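Surgical Robotics, Unit 6: Comparing Wristed Grippers and Wrist Cameras
Handout to go with the lecture. Notes by Huiling Deng, revised 2023-11-27

Read this before the lab. Bring your own marking sheet, as the printed ones run out.

1. What we are comparing

Two needle drivers, both cable-driven, both with a wrist that bends in pitch and yaw. The Gendorow has short jaws with a coarse grip pattern. The Mendier has longer, thinner jaws and a smoother face. Both fit the same arm and both are run from the Ziltano controller, so in theory only the tool changes between runs. In practice the controller has to be given a new cable tension table for each tool, and the two tables were not made by the same person or with the same care. Keep that in mind whenever someone tells you that one gripper "feels" better.

We also compare two views: the usual endoscope, and a small camera carried near the wrist. The wrist camera has had a lot of praise lately. I would like you to come to the lab undecided about it.

2. Why the sales figures are not much use

The Mendier brochure gives a grip success rate. It doesn't say what was gripped, at what angle, or whether a dropped needle that was picked up again counted as a success. The Gendorow brochure gives jaw force at the tip with the wrist straight. A wrist is hardly ever straight when you are suturing. Bend it and the cables rub, the force at the tip falls, and the motor current goes up while the jaws do less. Any figure for jaw force that comes without a wrist angle should be left out of your report.

Repeatability has the same trouble. It is often measured in free air with nothing in the jaws. Pulling a thread tight loads the tool from the side, and the error you care about is the one under that load.

3. Results from the April trial

Zixuan Jiang and Xiaoqing Han ran the trial and Junhao Jia marked the video. They logged 179 needle passes over both tools. Of these, 87 were made with the Gendorow and the rest with the Mendier. The raw table is on the course page.

The Mendier came out ahead on time per pass. Before you write that down as a finding, look at the order of the runs. The Gendorow went first each time, so the operators had warmed up by the time they changed tools. Ruoxi Shen pointed this out at the group meeting and she was right. We should have swapped the order and we did not.

Slips are harder still. Junhao marked a slip whenever the needle turned in the jaws by an amount he could see. On the wrist camera he could see small turns that don't show on the endoscope at all, so the wrist camera runs look worse on slips. Part of that is better seeing. How much, we can't say from this data.

4. The wrist camera view

Claims made for it: closer view of the jaws, less need to move the endoscope, better input for automatic thread tracking. The first is fair. The second was not tested. The third depends on the tracker, and the Wan tracker we used was tuned on clean, evenly lit pictures.

Things that give a tracker trouble at this range:
Glare on metal and on moist tissue, which can look much the same to a threshold.
Dark thread against a shadowed fold.
A shaft so near the lens that it blurs and covers part of the work.
A tool seen end-on, where the outline says very little about which way the jaws point. 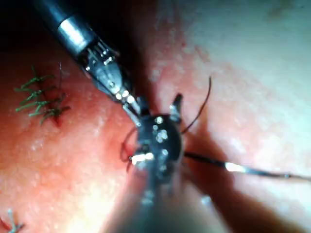
Fig. 1. Two instruments at the suture site, with finished green stitches to the left. The near shaft is out of focus.

Try tracing the long dark strand on the right of Fig. 1 by eye. I would call it suture, but it might be the body of a needle, and a single still doesn't settle it. If you can't label it with confidence, be careful about scoring a tracker against your label. Mark it "unsure" and move on. Last year's group forced a choice on every strand and then reported the tracker's agreement with their own guesses as accuracy.

5. For the lab

Work in pairs. Swap tool order between pairs. Record the wrist angle for every grip test, including the ones that fail. Load the right tension table and write its name at the top of the sheet. If the needle is dropped, that is a failed pass, even if you get it back quickly.

Mark the video twice, with a break in between, and hand in both sets of marks. Do not tidy the second set to match the first.

Reports are to state which tool you would choose and what would change your mind. "Not enough data" is an acceptable answer if you say what data you would need and how you would collect it.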